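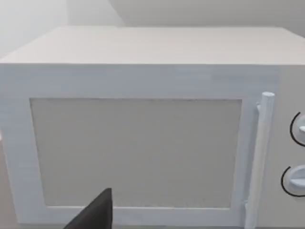 Chapter 4
Comparing Grippers on Household Doors

A door is a difficult object for a robot. It has only one way to move, and the gripper must follow this way even when the arm would prefer another. In Chapter 3 we treated the controller alone, with an ideal hand. Now we change the hand and keep the controller as it was.

The chapter uses two grippers. The Puvaro has straight fingers with narrow tips, and the Stirero has wide fingers with soft pads. Each was tried in simulation on the kitchen set from Lanetport, with 144 trials for each gripper. The starting position of the arm was different in every trial, but the same list of positions was used for both.

The reader should be careful with the word "success". In the Ogunleye protocol, which we follow, a trial is successful if the door has turned by 64 degrees and the fingers have not slipped from the handle. Other authors accept any opening. Their results cannot be put beside ours in one table.

Section 4.1 explains how to choose the grasp point on a vertical handle. Section 4.2 compares contact forces. Section 4.3 returns to the camera, because a finger can hide the handle in the last centimeters of the approach.

Before you continue, please repeat Exercise 2 of the last chapter and keep your joint limits. You will need them in 4.1.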